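From: Imad Tannous
To: Hornmont gripper list
Date: Feb 28, 2020
Subject: Re: two fingers or three, and where to put the camera

Hi all,

Gualtiero Fontana wrote:

> Has anyone got further with the two-finger v three-finger question?
> We at Plesidham have to order by the end of the month and I'd rather
> not buy the wrong one twice. Also, does the wrist camera earn its
> keep or are you all just using a fixed one? I tried both in November
> on plain cubes and couldn't tell them apart, but cubes are cubes.
>
> If you have numbers I'd love them, even scruffy ones.
>
> Gualtiero

Scruffy is what you're getting, I'm afraid! I've been running the whole lot in simulation before we go anywhere near the real arm at Plodasham, and I finally let it chew through a proper batch this week: 1715 grasp attempts, all on the Franka model, same table, same controller. I swapped the fingers and left everything else alone (I did fiddle with the closing speed on Tuesday and had to throw that lot away, so those aren't in the total).

You're right about the cubes, they tell you nothing. I've gone over to a messier table with odd shapes on it, and the differences came out straight away. The tall cup with the flat sides is my favourite test at the moment. With two fingers you really do care which way round it is: land on a pair of faces and it's lovely, land on the corners and it twists as it comes up. Three fingers mind much less, but they want more room at the sides and they'll happily knock a neighbour over on the way in. 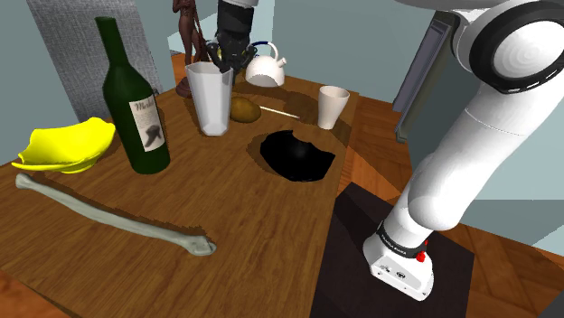

Gripper over the faceted cup, simulated Franka, mixed objects table.

The bottle is a different headache. The neck is easy to hold and a terrible place to hold it, because the body swings as soon as the arm speeds up. I've told the planner to go for the body and accept the slower approach. The bowls with the wavy rims I'm still losing sleep over. Both kinds of finger pinch the rim at a silly angle, and I suspect my contact settings as much as the hardware, so please don't order anything on the strength of my bowls.

On cameras: 895 of the attempts used the wrist view only and the rest used the fixed one. Wrist was better for the last bit of the approach and worse at everything before that, mostly when one object hid another. Shadows upset it too, especially with dark things on the darker bits of table. If I could only have one I'd take the fixed one and put up with the fingers blocking the view at the end. Pretorius has a script for blending the two and I've got it half working. It falls over every time the wrist turns past 7 degrees a step, so there's a sum wrong in there somewhere, quite possibly mine.

So, Gualtiero, if you're mostly picking things up out of clutter I'd go for the two-finger one and spend what's left on a decent fixed camera. If your parts sit well apart, try the three. I'd hang on a few days if your order can wait, I've 3 more runs queued with the softer fingertips and I'd like to see what they do to that cup.

I can send the object poses and the controller settings to anybody who wants them, just shout. Has anyone tried a slower close on the thin stick-shaped things? Mine keep rolling.

Cheers,
Imad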